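Alard opens Skirkton workshop to visitors for household robot demonstration

Skirkton, September

Alard, which develops two-armed robots for work in the home, held an open day at its Skirkton workshop this month. Visitors watched the company's robot handle cushions on and next to a round velvet armchair, one of the tasks in its Narkia programme.
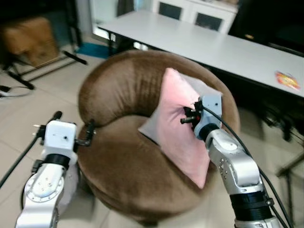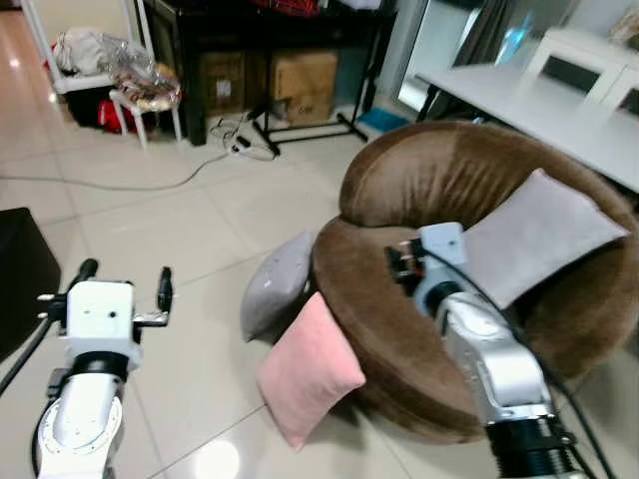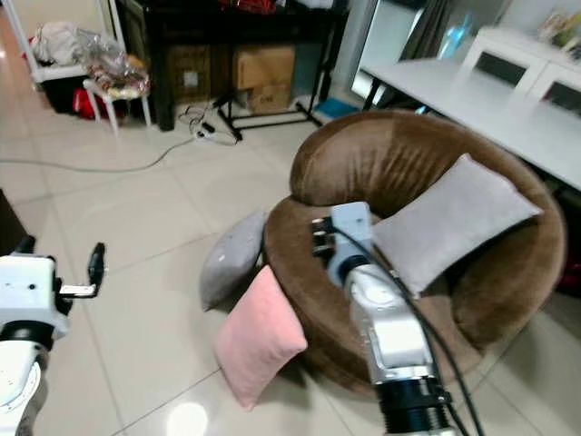 The robot at work with the armchair and cushions.

The open day ran from 10am until 4pm and drew 59 visitors, among them care home managers, furniture retailers and students from Moodley College. Demonstrations were given every half hour, with time for questions after each one.

"Soft things are hard for a robot," said Tanveer Niazi, head of engineering at Alard. "A cushion changes shape when you grip it, and it can slide when you let go. We wanted people to see the work at its normal speed and ask us whatever they liked."

Narkia began last year and covers tidying jobs in living rooms and bedrooms. The team has recorded 964 practice runs with cushions so far and plans to add around 500 more before moving on to blankets and bed linen.

Eduard Tichý, who manages the Skirkton site, said the questions from care home staff had been especially useful. "They asked about noise, cleaning and how much floor space is needed. Those points will go into our plans for the winter."

Alard will hold a second open day in the spring. Places will be limited to 100 and must be booked in advance. Entry is free, and there is step-free access from the car park.

Schools and community groups that would like a separate visit should contact the Skirkton office.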